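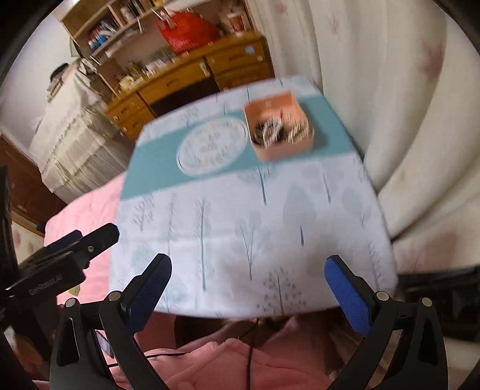
## 4. Where the Jewelry Goes When It Isn't Being Worn

I'll say up front that this was my favorite part of the study, and it's also the part I hadn't planned. The Kurkgate project was supposed to be about kitchens. We wanted to know how people in Illotville decide what gets a fixed place and what just floats around the house, and kitchens looked like the obvious spot to find out. But when I asked people to show me something small they handled every day, a surprising number of them walked me straight past the kitchen and into the bedroom, and out came a box.

So this section is about boxes (and plates, and saucers, and one sock drawer). It draws on nine households, each visited twice, plus the diaries people kept between visits. The diaries came to 2,000 lines once they were typed up, and I've read all of them more times than I'd like to admit. The drawers and hooks in the hallway get their own treatment in Section 5, so I'll leave keys and sunglasses alone for now.

### 4.1 The box isn't sorted, and people are fine with that

I went in with a picture in my head of the divided tray, the kind with a little velvet groove for rings and a hook for each necklace. Several homes did own one. In most of those homes it was on a high shelf with nothing in it, or it held batteries. What people reached for was a plain open box with no compartments at all, where coiled things and small loose things ended up side by side or on top of each other.

I kept asking whether this bothered them, probably too often. The answers were pretty relaxed. One person told me that she knew the box "by feel," and that if I tidied it she'd have to learn it all over again. Another said the mess was the index — the things on top were the things she'd been wearing lately, and anything she had to dig for was something she could probably give away. I've come to think of this as layering by use. It's close to what office researchers have long noticed about paper piles, where the heap looks careless but keeps a rough record of time.

Layering by use does have a cost, and the cost is tangles. Chains catch on clasps. Cords wrap around everything. In the diaries, untangling comes up again and again, often as a small entry squeezed in at night ("knot in the chain again, gave up, wore the beads"). I was struck by how often the knot decided what got worn the next day. Beads win a lot of mornings simply by being easy to pull out.

### 4.2 The Koval Street table

The clearest case came from a household on Koval Street, which I'll describe at a bit more length than the others. The table there stands in a room with a bed and a desk, so it sits right in the middle of getting dressed and getting undressed. It wears a cloth printed with trees, white in one part and pale blue in another, with teal running through it. I mention the cloth because the resident brought it up before she brought up anything that was on it! She likes the trees. She said a bare table would have turned into a place for mail.

I think there's something to that. A cloth tells the household what kind of table it is. In the three homes where the jewelry surface had a cloth or a runner, the diaries hardly ever mention bills or chargers being put down there on purpose. In the homes with a bare dresser top, those things crept in by the end of the first week. It's a small group of homes and I wouldn't hang a theory on it, but I'd love for somebody to look at it properly.

What sits on the cloth is a small box and, next to it, a plate. I spent most of my second visit on the difference between the two.

The box takes the mixed stuff. You get heavy glossy beads, a thin bangle, a bit of red cord and a gold ornament with little white stones, all in together and sharing the same floor. There's no obvious ranking by price or by material, and fancy things lie against simple ones. When I asked about the red cord I got a long and happy answer about luck and grandmothers, and when I asked about the gold piece I got a shrug. Value in the shop sense and value in the story sense weren't lined up at all, and the box made no effort to line them up either.

The plate is a different matter. It's a regular round plate with a leaf and flower decoration, the sort you'd expect to see under a slice of cake. A strand of pearl beads rests on it, with a long velvet case lying partly over the strand. The resident called it "the waiting plate," a name I've borrowed for the rest of this paper. Things on the waiting plate haven't been put away and haven't been put on. They're in between.
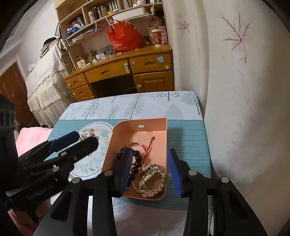 *Figure 2. Box and plate side by side on the Koval Street table. The box holds black beads, a thin gold bangle, a red cord and a gold filigree ornament; the pearl strand and the navy velvet case share the plate.*

### 4.3 Waiting plates in other homes

Once I had a name for it I started seeing it everywhere, which I know is a warning sign as much as a finding. So I went back through the diaries with a stricter rule. A waiting plate had to be a separate surface from the main container, close enough to reach without taking a step, and it had to be used for pieces that were going to move again soon. A dish where things had settled for good didn't qualify. Neither did the rim of the bathroom sink, although one participant argued hard for it (and I still feel a little bad about leaving hers out).

Even with the stricter rule, most homes had one. The objects doing the job were borrowed from other rooms nearly every time: a saucer that had lost its cup, the lid of a candy tin, a soap dish, a tea plate. I asked people if they'd ever consider buying something made for the purpose and got a lot of polite looks. A plate is already the right height. It's shallow, so you can see what's on it, and you can slide it around with one finger. It also belongs to meals, and I suspect that helps, as everyone knows that a plate gets cleared sooner or later. A box makes no such promise.

The lidded case is the odd one out here. Cases like the long velvet one on Koval Street come home from the store with a necklace or a bracelet inside, and they're built to hold exactly one thing in exactly one position. In daily life they do all sorts of other work. People used them to keep earrings together on a trip, to hold spare buttons, or to weigh down a receipt. Two participants told me they kept every case they'd ever been given and couldn't say why. Throwing one out felt wrong to them, even when the piece that came in it was long gone.

I noticed too that the cases traveled more than the boxes did. They turned up on beds, in coat pockets, on windowsills and on the plates themselves. The boxes stayed put. Between my first visit in July and my second one, not a single main box had changed rooms, while the smaller containers around them had been shuffled constantly.

### 4.4 What got in that wasn't jewelry

I'd be leaving out half the fun if I stuck to necklaces. Open boxes catch things. Cables are the classic example, and there's a thin white one tangled in under the gold ornament in Figure 2. Across the homes I also logged hair ties, a foreign coin, safety pins, a baby tooth (labeled, thank goodness), lip balm and a spare key to a bike lock that no one could identify.

I coded these as "guests" in the Arico notebooks, mostly to keep myself amused, but the label stuck and it did turn out to be useful. Guests tend to share a few qualities with the proper residents. They're small and bendy or small and shiny, and they get taken off or unplugged at the same time of night. A charging cable and a bracelet live very similar lives when you think about it — both come loose at bedtime and both are wanted again in the morning. Seen that way, the cable hasn't strayed very far at all.

People were much stricter about guests than about tangles. A knotted chain could stay knotted for weeks and barely get a mention, but a pen in the jewelry box was usually evicted within a day or so of being noticed. I asked one participant about this and she said the knot was "still hers" and the pen was "just stuff." I don't have a better way to put it.

### 4.5 Some limits

A few cautions before the next section. The homes were all in Illotville and most of the people who opted in were proud of their things, or at least happy to lay them out for a stranger with a notebook. Somebody who keeps everything in a safe isn't going to show up in this sample. I also can't rule out that my asking about plates made people put more on their plates. When I reread my early interview notes in November 2020 I could hear myself leading people along a bit, and I've dropped the worst of those exchanges from the coding.

There's also the question of what an open box on a table can tell you on any given day. It'll tell you which things are near each other. It won't tell you which of them got worn yesterday or which haven't been touched since spring. For that I've leaned on the diaries, and where the diary and the box seemed to disagree I've gone with the diary and noted the mismatch in the appendix.

Section 5 picks up in the hallway, with the hooks.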